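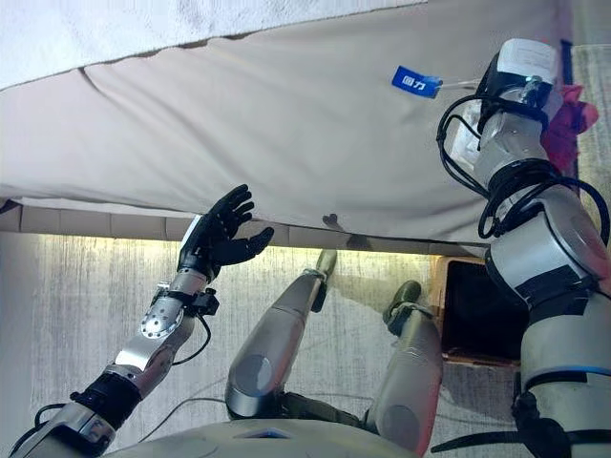 # Chapter 6: What the Guest Thinks You Promised

Panya Kaewsai rents out two apartments above a bakery in Khunthong. In April of her second year she took in a family of five who had booked, they believed, a place "close to the beach." Panya believed it too. She walks to the beach most mornings in 28 minutes and considers this close. The family had a stroller, a grandmother and an inflatable flamingo, and they did not.

The review they left was 364 words long. Very little of it concerned the apartment.

This chapter is about the listing text, the few paragraphs that stand between an owner and a guest who have never met. Earlier chapters dealt with choosing a property and setting a nightly rate, both of which reward careful thought. Listing text is usually written late at night, in one go, by someone who has just finished arguing with a plumber. It then stays online for years.

## 6.1 Facts and moods

Every sentence in a listing is either a fact or a mood. "The bus stop is 152 meters from the door" is a fact. "Everything you need is at your fingertips" is a mood, and an owner who writes it will sooner or later hear from a guest who needed a pharmacy.

Moods aren't forbidden. A listing with none reads like a customs form. The trouble starts when a mood is put where the guest is looking for a fact, and guests look for facts in only a few places: distance, beds, stairs, parking and noise. Siobhán Phelan, who managed lakeside rentals in Hastard for many years, used to hand new owners a red pen and have them strike every adjective within reach of the word "bedroom." "Cozy" went first. Owners were often surprised by how small the room was once it had gone.

## 6.2 The trouble with "sleeps six"

Capacity is the number most often stretched. A sofa that opens is counted as two people, whether or not those two people would still be speaking at breakfast. In Section 6.4 we'll follow Efren Lagman through three drafts of a single line about a sofa bed, and look at the refund that each draft would have cost him.

**Key terms in this chapter**

- *Stated distance*: the walking route, measured from the front door
- *Fixed bed*: a bed that is still a bed during the day
- *Soft capacity*: the difference between what the listing says and what the fixed beds will hold

**Before you read on**

Find a listing for a rental in a town you know well. Underline the facts, circle the moods, and walk one of the distances if you can. Keep your notes, as you'll need them for the exercise on page 152.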